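Notes for the talk, hand comparison, 28th May

Slide 1. Say good morning, thank the hosts from Botarska. Speak slowly. Tell them we compared two hands, the Pleltusar and the Grosten, on the same arms and with the same controller. Only the hand was changed.

Slide 2. Explain the protocol. Each hand made 44 grasps per object, and 17 objects were in the set. Operators used the Pirzada gloves. We started in February with a plain table, and both hands looked almost equal there. Pause here. The bathroom gave us different results. 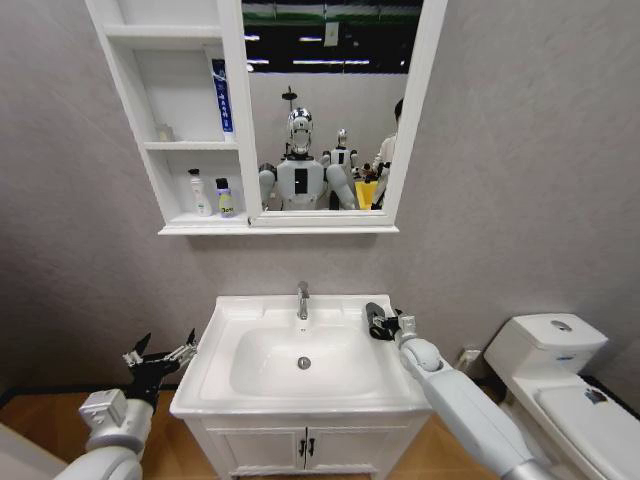
Slide 3. Finger length is my main point today. The Pleltusar has longer fingers and it closes well around a bottle, but it needs free space on both sides. On a table this space is always there. On a shelf it is not. Point to the bottom compartment left of the mirror, where the pump bottle and the shorter bottle with the dark blue cap stand side by side. With neighbors like these, the thumb must enter first and the fingers after. The Grosten can do it in one movement, but it drops thin boxes more often.

Slide 4. Head camera. When the wrist comes up to the shelf, it hides the object in the last part of the reach. Operators then slow down very much. A wrist camera is helpful, but the cable was a problem for us.

Slide 5. Costs and wear. We changed the fingertip covers after 668 grasps. Do not promise 2000, we did not test so far.

If there is time, show the video with the faucet. If not, go to questions.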